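Subject: Re: [needle-list] Stranded cotton or wool for a first blackwork cushion?
From: Amancay Gallardo
Date: 24 Sep 2026

Hi Catalina, hi everyone,

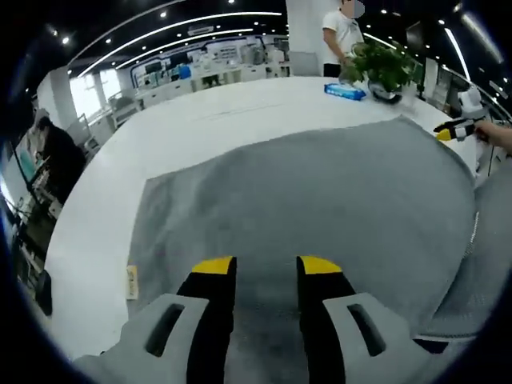
What a great question, and I'm so glad you asked it on the list, as I've been wanting an excuse to talk about blackwork cushions ever since I finished mine! I'll put my answers under your message.

Catalina Tapia wrote:
> I've done three small blackwork bookmarks and loved every minute, so now
> of course I want to make something far too big. My plan is a cushion
> front on evenweave linen, with a border of acorns and a repeating
> diaper pattern in the middle. Two things I can't decide. First, should
> I go on with stranded cotton or try the fine wool that Shafiq was
> praising in the spring? Second, do I work the fillings from the center
> out, or do the border first so I know where I stand? My bookmarks were
> so small it didn't matter. Also, does anyone have a way to keep
> Holbein stitch neat on the return trip? Mine wobbles.

Wool or cotton first. I love that wool, I really do, and Shafiq's pincushion made me go out and buy a skein of it the same week. But for fillings I'd stay with stranded cotton. The wool has a little halo on it, and once you get down to the tiny squares inside a diaper pattern they start to close up. On my test piece the crosses inside the diamonds went to gray smudges from across the room. Where it looked wonderful was in the outlines of the leaves, so you could do what I ended up doing — cotton inside, wool around the outside. Use a single strand for the fillings and 2 for any outline you want to stand forward. You'll get three depths of black out of one skein if you also space some of the fillings wider, and that shading is what I enjoy most about the whole technique.

Now the layout. Center out, please! I did the border first on my first cushion (the one Damián Rivadeneira has politely never mentioned) and I was off by a single thread at one corner. You wouldn't think one thread could show. With acorns facing each other across a corner, it shows from the doorway. What I do now is baste the center lines both ways in a pale sewing thread, going over four and under four the whole length, and then the basting works as a ruler. My front was 300 threads each way, and with that basting in place I only had to check my place against the nearest line and never had to go back to the edge.

If your acorn repeat doesn't divide evenly into the side, leave the corners until last and put a single leaf or a knot there. The old pattern books do this all the time. The chart I used was from the Lunlow set, the one with the strawberry on the cover, and its repeat is 236 threads if you work the full run of acorns with both stems. That left me 32 on each side, which made a nice plain margin before the seam.

As for the wobble in Holbein stitch, oh, I know it well. Yi-chun Tam showed me the fix at our September stitch-in and it changed my lines overnight. On the return trip, bring the needle up just above the stitch that's already there and take it down just below the next one, and do that the same way every single time. Each stitch then leans the tiniest bit in the same direction and your eye reads it as a straight line. A blunt needle helps too, a 26 if you can thread it. And plan the route before you start so you can travel back along the side branches. I pencil little arrows on a photocopy of the chart.

A few loose bits. Wash your black first, or at least rub a damp white rag on it. I had one skein bleed on me, and that was with a good brand. Don't carry thread across an open area, as it will show through linen as a faint shadow once there's a pad behind it. I line the front with white cotton lawn before making up, which gives the stitching a much crisper look.

Shafiq, if you're reading, do you still have that card with all the wool blacks wound on it? I'd love to see the brownish one again before I start my next piece. I'm thinking of oak leaves and a beetle.

Catalina, please post when you've picked your linen and tell us the count. I want to see those acorns!

Happy stitching,
Amancay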